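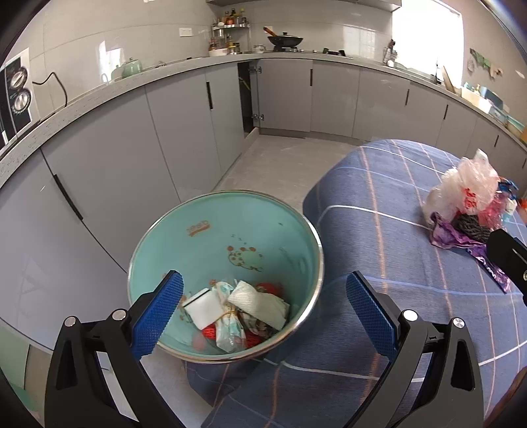
O caixote azul-turquesa da cozinha, ao lado da mesa.

Pacita Pascual demorou a aceitar que a cozinha se arruma a partir do lixo. Durante anos fez ao contrário: lavava a loiça, limpava a bancada, dobrava os panos, e só no fim olhava para a mesa, onde tinham ficado os sacos e as embalagens do dia. «Quando chegava à mesa já estava cansada e deixava tudo para o dia seguinte», conta.

Hoje dá pequenas sessões sobre organização doméstica na associação de moradores de Briltham, e o primeiro exercício é sempre o mesmo. Cada pessoa leva o caixote para junto da mesa e começa por aí. Não se abre um armário nem se compra uma caixa enquanto a mesa não estiver despachada.

«As pessoas vêm à espera que eu fale de etiquetas e de frascos», diz. «Eu falo de embalagens vazias. É o que ocupa mais espaço numa cozinha pequena.»

A ideia surgiu em fevereiro, quando decidiu guardar durante um mês tudo o que passava pela mesa da cozinha antes de ir para o lixo. Anotou 228 embalagens. Dessas, 116 eram de plástico mole: sacos, películas, invólucros de bolachas e de guardanapos. Escreveu os números na última página de um caderno de receitas e ainda lá estão. «Não fiz nada de científico. Queria saber de onde vinha aquilo.»

Perguntamos porque insiste tanto na mesa. Responde que é onde tudo pousa. Quem chega das compras pousa os sacos, quem lancha deixa o pacote aberto, quem traz o correio larga-o ali também. O balcão tem o fogão e a loiça a disputar o lugar, a mesa não tem quem a defenda.

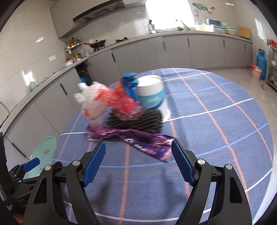
A mesa redonda tem um problema próprio, explica Pacita: não tem cantos. Numa mesa retangular, as coisas por decidir vão para uma ponta e a outra fica livre para comer. Na redonda, o monte avança para o meio sem que se dê por isso. Numa toalha aos quadrados como esta, azul com riscas cor de laranja e brancas, ela aproveita o padrão para fixar um limite. O que está por arrumar, como a embalagem roxa e rosa amarrotada e o saco vermelho e transparente, fica junto, numa só zona, e o resto do pano mantém-se livre. «Pode ser uma fila de quadrados, podem ser duas. Escolhe-se e respeita-se.»

O método, se lhe quisermos chamar assim, tem poucos passos. Primeiro sai o que é evidentemente lixo. Depois abre-se cada saco fechado e vê-se o que tem dentro. Pacita é firme neste ponto: um saco com nó é uma decisão adiada. Por último, o que ainda serve vai para o sítio onde se usa, mesmo que isso obrigue a ir ao quarto ou à casa de banho.

Quanto ao caixote, prefere os abertos, sem tampa, para o papel e as embalagens secas. Os restos de comida vão à parte, num balde fechado. Já teve um modelo da Sikeck, com pedal, e deu-o a uma vizinha. «O pedal avariou, mas nem foi por isso. Com a mão cheia de papéis, quero largar e pronto.» O tamanho também conta. Um caixote grande fica dias por despejar, um pequeno obriga a sair de casa com o saco. O dela leva até 50 embalagens, se forem bem espalmadas.

Há alunos que discordam. Um casal que frequentou as sessões garante que o caixote à vista estraga a cozinha e continua a guardá-lo debaixo do lava-loiça. Pacita não discute. Pede apenas que o tirem de lá na hora de arrumar.

A próxima sessão está marcada para 14 de junho de 2024, na sala da associação. A entrada é livre e quem quiser pode levar uma fotografia da sua mesa, tal como estiver.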